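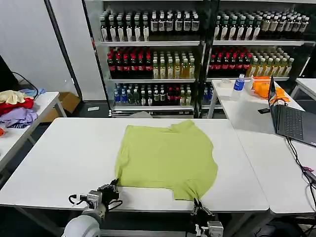
Photo: Mareike Reuter / Nusholm

Section 5. Folding station: working alongside the Avari

This section is for staff who used to fold by hand and now share the table with the two-arm unit. The arms do the folding. You lay out, check, stack and decide when to stop.

5.1 Starting a batch

1. Clear the main table. Unfolded garments stay on the side table to the left.
2. Lay one T-shirt flat in the middle of the table. Small creases are fine.
3. Step back behind the floor line and press Start on the pendant.
4. Keep your hands off the fabric until both arms have returned to rest.

CAUTION: The grippers close without warning. Do not straighten a hem or sleeve while the unit is running - press Pause first.
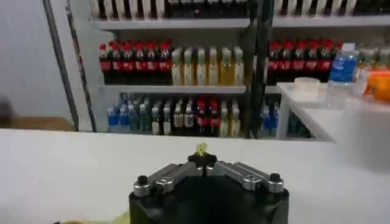

5.2 If a fold fails

1. Press Pause and wait for the tone.
2. Open the grippers from the pendant. Do not pull the garment free.
3. Lay the shirt out again and restart from step 2 of 5.1.
4. After a third failure, fold it by hand and note the colour and size in the log.

Note: Hand-folded items count towards the shift total of 100. Nobody's hours are set by the robot's pace. 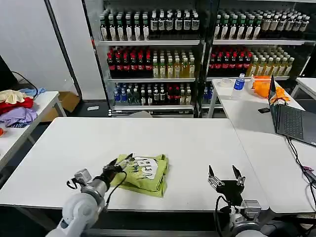 Reading time: 6 minutes

5.3 Changes to your shift

Folding staff rotate off the station every 18 garments. Zanele Nkosi keeps the rotation sheet and can swap you to labelling if standing is a problem. Training with Ludger Thiele is paid time and is organised through your supervisor.

Pay grades will be reviewed in October. Send questions to Hildegard Lenz before then.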